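Workshop and kitchen tips
Looking after a counter robot that makes the morning coffee
Posted by Tuva Björklund, 2018-02-26

Our Mollileck arm has run the coffee routine at Dusholm for 365 mornings now, and most of its bad days came from small things left undone. These are the ones worth doing.

Wipe the finger pads with a damp cloth before the first run. Coffee oil builds up and a cup handle starts to slip long before you can see any film.

Mark the home spot of every item with a dot of tape under its base. If someone moves the kettle to clean, it goes back on the dot.

Set the finger speed low near glass. Ours is at 4 on the Gavalas controller – anything higher and the kettle rocks when it is let go.
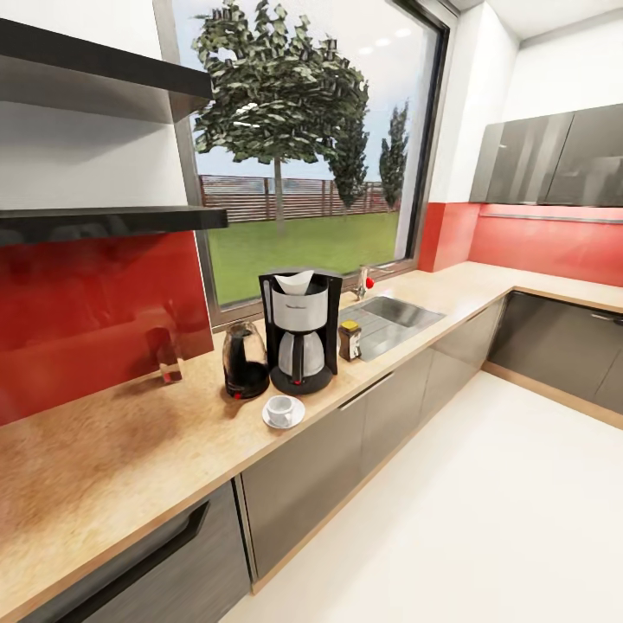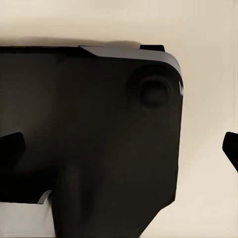
The coffee corner as laid out in the simulator, and a close view with a gripper finger at either side of a black part.

Try any change of layout in the simulator first. Kam-wah Yip runs nearly 400 passes overnight and reads the log over breakfast. Check the close view as well as the wide one, as a finger that looks clear from above can still be too low.

Leave the wrist cable slack enough for a full turn. Tie it at the elbow and nowhere else.

Grease the wrist joint every 700 cycles. A pea-sized amount of Foro white grease is plenty, and wipe off what squeezes out.

If the arm stops short of the cup, re-zero it before you touch the program. Power off, move it to the stop by hand, power on, wait for the tone.

Descale the coffee maker on the same day you grease the arm – easier to remember both.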